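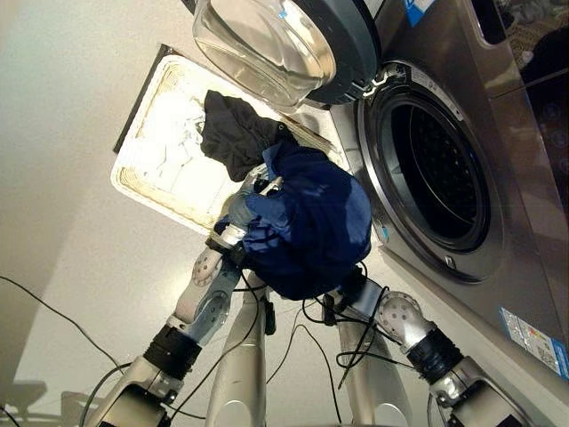

3.2 Household survey and wash records

The survey covered 885 households in two towns, Randomton and Purkport. Both draw their water from the Hurora reservoir, but only Purkport softens it before supply. Households were eligible if they had a washing machine inside the home and had used it at least once in the week before contact. Shared machines in apartment basements were left out, as their use could not be tied to a single household.

Each household kept a wash diary for 20 days. For every load, the person doing the wash wrote down the program, the temperature setting, the type of detergent, and whether the drum was full, half full, or less. Fabric softener was recorded as yes or no. We did not ask for the weight of the load. In the pilot, few people owned a scale that could be used for this, and the guesses they gave were poor.

Machines were grouped by how they load (front or top) and by whether a dryer stood on top, stood beside the washer, or was absent. The grouping matters for the air-out question in Section 4, where we look at how long the washer door is left open between loads.

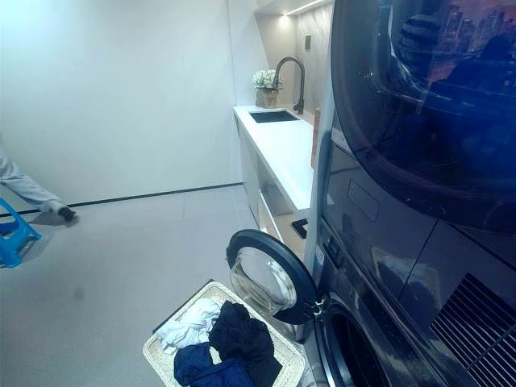
Figure 2. Stacked washer and dryer with the washer door open.

Door habits were harder to record than we had expected. Many people left the door open after the last load of the day but closed it between loads, and the first version of the diary had only one box for both. The form was changed before the December round, and the earlier answers on this item were dropped. All other items were kept.

Diaries were entered twice by different coders and compared. Where the two entries did not match, the paper form was checked again. Loads with no temperature setting were kept in the counts but left out of the energy estimates.

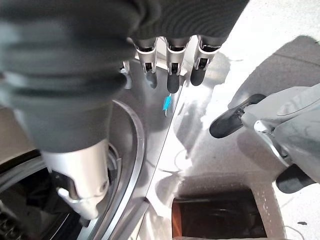
Energy per load was estimated with the Milošević table, which gives a value for each pairing of program and temperature. The table assumes a full drum, so half loads were adjusted using the factor in Appendix B. We did not adjust for the age of the machine. Nearly 100 households could not say when theirs was bought, and leaving them out would have removed most of the renters in Purkport from the sample.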